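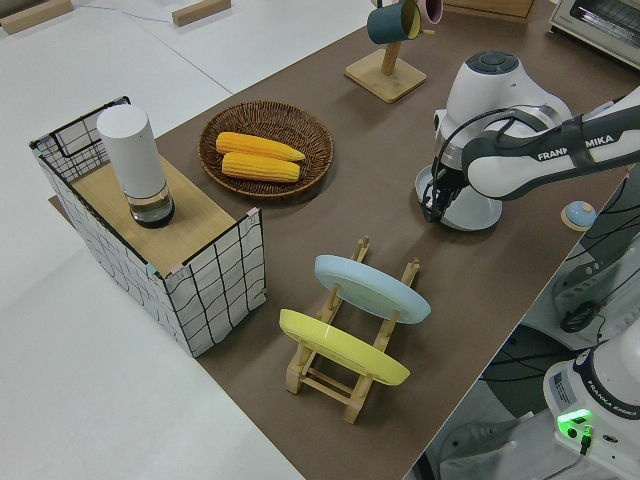 Corn in the wicker tray

Home > Forums > Hybrids & EVs > Okar owners
We use cookies to keep you logged in. OK

Okar hybrid: 90 amp charger fuse, anyone?

perla_g – April 13, 2019
Mine hit 3,237 miles and the battery gauge now sticks at half after a cold start. Dealer wants $353 just to look at it! I drive mostly short trips (school, work, groceries) so maybe that matters? Anybody seen this?

torquey_tom
Short trips, yep. Mine did it until I took it out on the highway for an hour.

MbaliMk
Disagree with Tom. A highway run hides it for a week, then it's back – ask me how I know. Check the 12-volt battery first. Mine was the original Zastel and it tested weak, swapped it in the driveway and the gauge has been fine since.

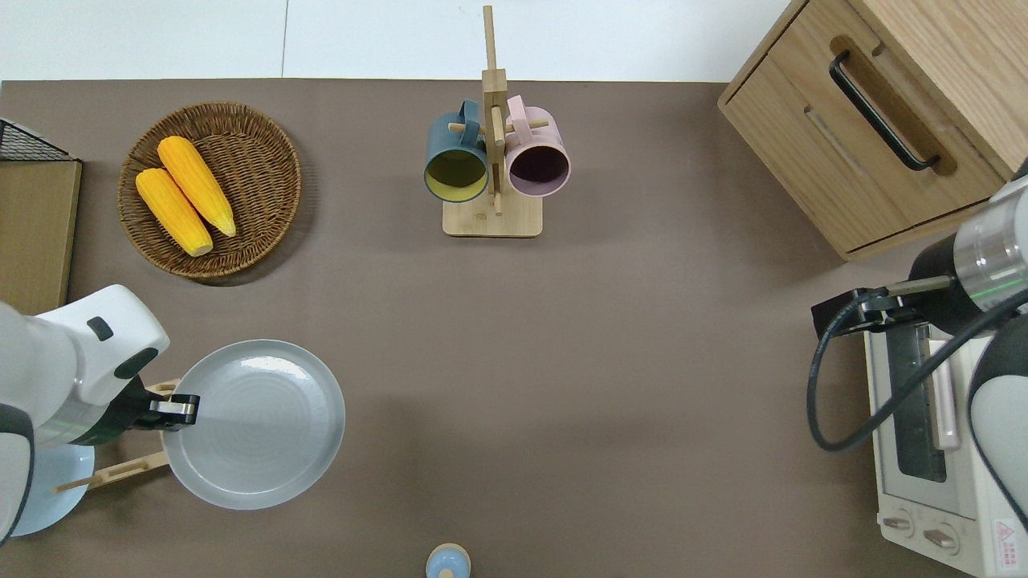 Re: Okar hybrid: 90 amp charger fuse, anyone?

torquey_tom
At 3,000 miles a 12-volt shouldn't be dead, Mbali. That's warranty.

perla_g
Fuse looks okay to me. I'll get the 12-volt tested before I pay anybody – and yes Tom, I'm asking about warranty too.

Reply | Quote | Next thread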